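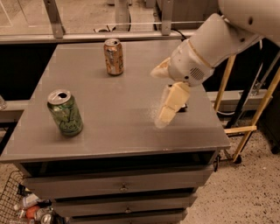
**Does a robot that clears cans save the cleaning crew any time?** Less than the Flunby open day would have you believe. The crew still walks the same route and ties off the same bags.

I went on 11 May 2023, expecting to be sold something, and I was. Flunby runs its offices and workshops out of the old Arango building, and Nosum is the name they've given to the clearing project. The pitch is that people finish a drink, leave the can wherever they like, and an arm deals with it later.

The handout said 422 items cleared in a week. It didn't say how many had to be picked up by hand afterward, and when I asked, I was told the figure was "being looked at."

The cleaning crew has gone from 7 people to 6. Management calls that natural turnover. One of the crew told me the evening shift now includes freeing stuck arms and wiping down the fingers, and the pay grade hasn't moved. Training for it took 17 minutes.

Flonlow, the sister site, gets the same setup in October. I'd like to hear from the crew there first, preferably without a manager standing by the coffee.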